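## Working rules for the arm cell, second edition

In February we put the first edition of the rules on the wall beside the cell. It was one page, and it was written in a hurry after the arm in Solcombe pulled its own camera cable out of the connector. Most of you followed it, and many of you wrote notes on it with a pen. I collected the notes, discussed them with Cleiton Pacheco and İlker Yüksel, and the result is the second edition. It is still short. Please read it before your next session, also if you know the first one well.

The largest change concerns the wrist camera. Before, we had only one sentence: "Check the camera." It did not say what to check, so each person checked something different. The new text is as follows.

**Rule 1. Wrist camera before motion.** Open the live view and look for the fingers. You must be able to recognize the parts of both finger assemblies that this mount normally shows. Compare with the reference picture of the same mount, and do not trust your memory. If the view has moved, tighten the mount and take a new reference picture. Write the change in the log with your initials.

**Rule 2. Near things.** When a large blurred surface fills a big part of the wrist view, treat it as close until you have looked with your own eyes from outside the cell. A blurred area gives you no distance. Reduce the speed to the slow setting before you continue, and do not turn the wrist toward that side.
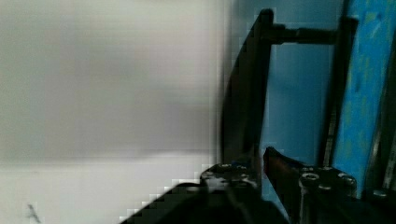 Birsen Kurtuluş wrote to me that rule 2 is too strict for daily work, and that in her sessions a blurred side is normal for half of the day. She would like to use the slow setting only when the wrist must rotate. I understand the point. With straight motion away from the surface, the risk is much smaller. We agreed to keep the rule as it is for new operators, and to allow her version for people who have finished the full training at Latero. The text on the wall has a footnote for it.

**Rule 3. Cables.** This is the part with the most pen marks. The old rule said that the cable must be "free," and several people asked free from what. The new rule says that a cable outside the arm needs enough slack for the full turn of the wrist, but its loop must not come between the fingers or around an object that the arm will lift. Before the first motion, turn the wrist slowly to both ends of the range you plan to use and watch the loop, not the gripper. If it touches the objects on the board, you have two choices. You can move the objects, or you can fasten the cable higher on the arm. Holding it with your hand during motion is not permitted, even at slow speed.

İlker wanted also a rule about cable clips, with the type and the distance between them. I did not include it. Our arms are different and the clips which fit on one do not fit on the other. He will make a separate sheet for each arm, and I will announce it in this newsletter when it is ready.

**Rule 4. The board.** Set out all objects before you enable the arm. If an object falls or rolls during the work, stop the arm first, wait until it is fully at rest, and only then reach in. Small pieces are the ones people pick up without thinking. A toy strawberry is not worth a finger.
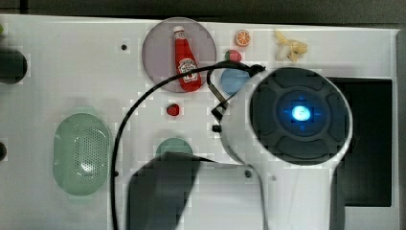 The same rule applies to trays and plates, which are objects too. In the old edition they were called "background," and for this reason some people moved them with the arm enabled. From now on everything that is not screwed to the table is an object. Holes and openings in the board must be written on the layout sheet, so that the next person knows where a small piece can disappear.

We also had a discussion about the light on the arm. Some operators use the color of the light as the only sign that it is safe to reach in. Please do not. A light tells you the state which the controller reports, and its meaning can be different from one arm to another. Look at the status on the screen, press stop, and say "stopped" in a loud voice if a second person is in the room. Seul-gi Yeom proposed the spoken word, and after trying it I think it is the best line in the whole document.

**Rule 5. Fasteners.** Once per shift, with the power off, check the screws of the finger mounts by hand with the correct key. The camera can help you see that a screw head is present, but it cannot tell you that it is tight. Do not accept a picture as proof of this check. The person who held the key signs.

**Rule 6. Pauses and handover.** After any unexpected contact, stop for 60 seconds. Use this time to write down what touched what, also if there is no damage. At handover, say the last log number aloud and let the next person repeat it. The last entry made under the old rules is 1323, and all entries after it should use the new form, which has separate lines for camera, cable and board.
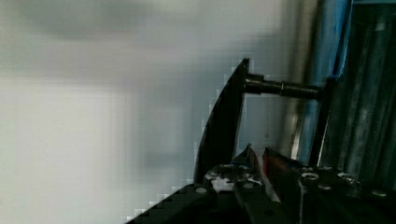 *Wrist view with both finger tips visible. Compare the fingers with your own reference picture (rule 1).*

The printed copies are in the drawer below the log, and Ilgın Tekin has the file if you need a larger letter size. Old copies should go to the recycling, including the one with the coffee stain which many of you like. The people in Pesmont will receive their copies with the next delivery of parts.

If a sentence is not clear, please write on the page with a pen, as you did before, and put your initials next to it. For rule 2 and rule 3 I would be glad to get notes from the evening shift as well, as I have none from them until now.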